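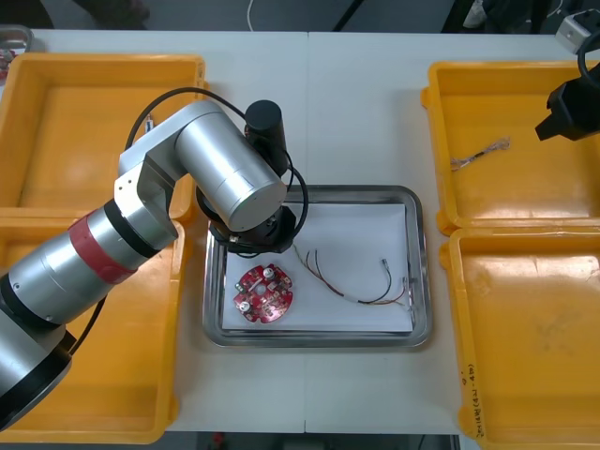
Table layout: two arms, four yellow bins, steel tray in the middle

Two-arm sorting table: gripper cable keeps snagging on wire harnesses

Posted by benchrat_lou in Shared Workshops > Robot Builds
Viewed 2,434 times

I'm building a two-arm sorting table in the back half of our shared workshop. The job is to pick small electronics parts out of a steel tray and drop them in the right yellow bin. Circuit boards go on one side and wiring goes on the other. I line the tray with white paper so the fixed camera gets less glare off the steel.

Boards are fine. The round red one in the photo gets picked up nearly every time. Wiring is where I'm stuck. The thin harnesses with the wires fanned out at the ends give me two separate problems.

First, the left arm has a cable that runs from behind the elbow, over the big silver link and down beside the gripper. When the arm comes in low over the tray, that loop drags through the loose wires and pulls the harness along with it. In my last run of 23 picks on harnesses, 10 ended with the part moved before the fingers closed.

Second, even when the pick is good, one end of the harness hangs down and catches the rim of the bin on the way over.

Things I have tried:
Zip tying the cable tight to the link. It pulled at the connector when the wrist turned all the way, so I cut the ties off.
Slowing the approach to half speed. No change.
A deeper tray. Worse, because the wrist hit the side.

The arms are secondhand and came with no paperwork. The control software is Jatus, the free version. I can print parts, and there is a small mill here that I'm allowed to use on Tuesday evenings. I would like to fix this without buying a new wrist or going to a wireless gripper.

Is there a standard way to route a cable on an arm this size? And does anyone have a trick for long floppy parts?

Ghizlane Chraibi
Member, 2 badges

You have two problems, so I'll take them one at a time.

The cable. Looking at your photo, all of the slack is in one big loop between the elbow and the gripper. The slack has to exist, but it doesn't have to be down by the tray. Put one fixed clamp on the silver link, on the top side, a little behind the black motor housing. Then put a second guide close to the gripper that lets the cable slide and twist but doesn't let it drop. A printed ring with a smooth inside edge is enough. Make the hole clearly bigger than the cable. The slack you need for the elbow stays behind the first clamp and the slack for the wrist stays between the two.

Before you print anything, power down and move the wrist by hand to both ends of its travel with the cable loose. Mark the cable with tape where it passes the link at each end. The distance between the marks tells you how much length you need past the first clamp. Add a bit to that. When you zip tied it you probably left none, and that is why it pulled.

While you're at it, set a soft limit in software so the wrist never makes a full turn. For picking out of a flat tray you should rarely need more than half a turn, because a two-finger gripper works the same either way around. Jatus has joint limits in the arm setup page. I had to restart it before the new limits took effect.

The right arm has a loop too, down the side of the gripper. Do the same check on it even if it hasn't snagged yet.

The harness. Pick by the sleeved part, not by the wires. Your harness has a section wrapped in white sleeving, and that is the stiffest part and the easiest to grip. If your camera step is giving you the center of the whole shape, the fanned ends will pull that point off the bundle. On white paper the white sleeving will also be hard to find. Try a sheet of plain blue or green paper. I use matte blue card and replace it when it gets dirty.

For the rim, raise the part straight up until the lowest wire is clear, and only then move sideways. Measure the longest harness you expect, hold it by the middle, and see how far it hangs. That number plus a small margin is your lift height. If you don't have that much reach, swap your bins so that wiring has the shortest trip.

Pešek
Member

we just used a coil cord like on an old phone. works ok. bit heavy. get the kind rated for moving use or it cracks inside after a while

toolcrib_dan
Member

Agree with the two-clamp idea. A couple of additions.

Line the clamps with something soft. I used strips of old bike tube. Bare printed plastic will rub through a cable jacket over a few months of steady running.

I don't agree on the colored paper as a first step. Changing the background means redoing your thresholds for everything, including the boards that already work. Try moving your light first. A low light from one side gives the sleeving a shadow on white paper and that may be all you need.

Also, trim or bag the frayed ends before they go in the tray if you can. Loose strands come off and end up in the gripper slides. Check yours now.

benchrat_lou
Original poster

Printed the clamp and the ring over the weekend. First version of the ring was too tight, second one slides fine. I did the tape test and needed a lot more length past the link than I had guessed.

No cable snags so far on the left arm. Rim catches are down but still there on the longest harnesses, and I'm going to swap the bins next. Did the side light before the paper — it helps, but the shadow from the arm gets in the way on one side of the tray. Blue card is on the list.

There were strands in the slides. Cleaned them out with a brush.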